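KEYS, RINGS, TAGS - notes for the Beaulieu evening, 20 min slot

Start w/ the question. Who has a key on them right now they can't name. Hands up. Wait for it. Don't fill the silence!!

My own count before I started: 100 keys in the building, one drawer. Eleven had any kind of label. Say that slowly.

Why it gets bad
- keys never get thrown out, locks do
- people add a ring to a ring to a ring
- spare goes in the same bunch as the original, so both get lost together (pause)

Split rings first. Everybody buys one size, the big one, then hooks smaller ones onto it. Rings bunch up at one end of whatever they hang on and you have to work through the knot to reach the one you want. Blue tag in the middle of all that metal, you spot it right away. Point for later, color beats writing.

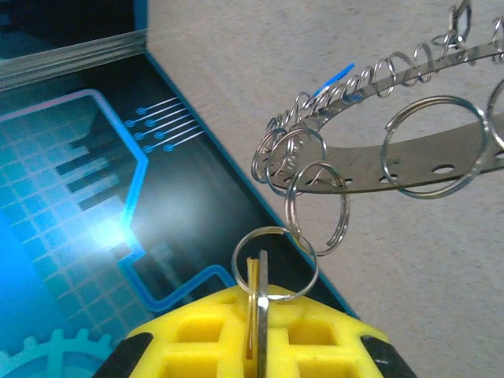
Objection that came in from the Kemeck office when I sent the outline round: color is fine for five doors, but with 2000 keys you run out of colors by lunchtime, and half the staff will call teal green anyway. They would rather stamp a number on every tag and keep the list somewhere else.

Fair. My answer - color for the floor or the building, number for the door. Number alone means you need the list in your hand every single time. And don't write the address on the tag, please. Somebody always does.

Skip if running late: the Brelent story (wrong shed, February, two hours in the cold, key was in my coat pocket)

Next bit, things that aren't keys. Empty the bunch on a table and see what's been riding along. Bottle opener. Loyalty cards. Short chains with a charm on the end, somebody liked it once and it stayed on. I'm not against charms. One per bunch, and only if it helps you find the bunch in a bag. Everything else goes in a seperate tray and the owner has until the end of the month.
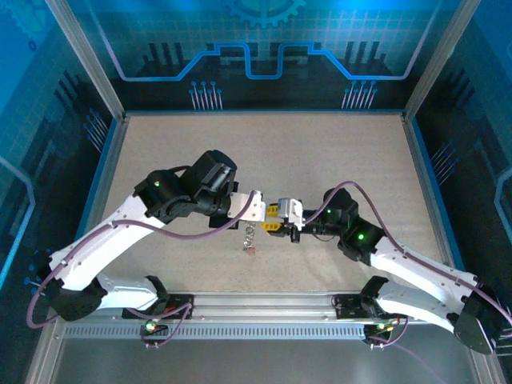
Chains also tangle worse than rings do. Put them away first, before you touch the keys, or you'll be picking at links all afternoon.

Sorting order, write on the board:
1. loose things off
2. one key off, tag it, put it down
3. only then the next key
4. try it in the door SAME DAY
5. new bunch, small ring, no more rings on rings

Step 2 is where people cheat. They pull off ten, then tag ten, and by then who knows which was which. One key, one tag, lay it flat away from the heap. Yellow tag shows up well on a pale table, white ones don't.
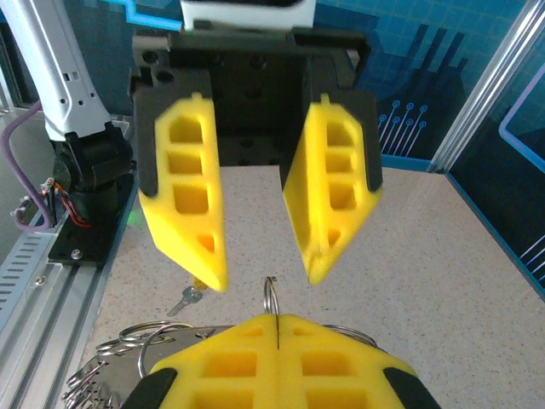
Mystery keys - keep them one year, in an envelope with the month on it. After that, scrap metal. Prikovis kept theirs for ever and it's three coffee cans now.

Cost: tags are cheap, the time isn't. Allow a whole morning. Bring a ring opener, your thumbnails will thank you.

Last slide = tag sizes. Handout is at the back by the door. Questions, then give the room key back to the desk (!!)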